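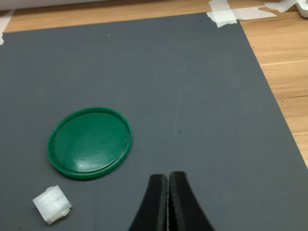

What should I budget for first when I'm buying a small robot arm?
The work surface and the gripper fingers. Price those before you fall in love with an arm, then see what's left.

I did it backwards, of course. I picked my arm on looks and reach (so pretty in the brochure!), and then I had no money for anything it was supposed to touch. So this is how I plan a bench now.

Step 1. Write down what you'll pick up. Sizes, weights, shiny or dull. Small plastic parts and flat lids want different things from a gripper, and you'd rather find that out on paper.

Step 2. Price the fingers. I put down $146 for a spare pair and I always order 2 pairs, one to use and one for the drawer. Ask if the grip pads come separately – Rokness sells theirs that way and it's so much cheaper.

Step 3. Sort out the surface. A plain dark mat and masking tape will get you through the first month, easily. Leave the fancy fixture plate for August or whenever the next money shows up.

Step 4. Now the arm. Get the quote with cables, mount and shipping all in. My Dreltell quote jumped by $366 once those went on, ouch.

Step 5. Add it up and keep a bit back. My whole add-on list came to $1,159 before the arm, and Lesia Koval still talked me into a second roll of tape.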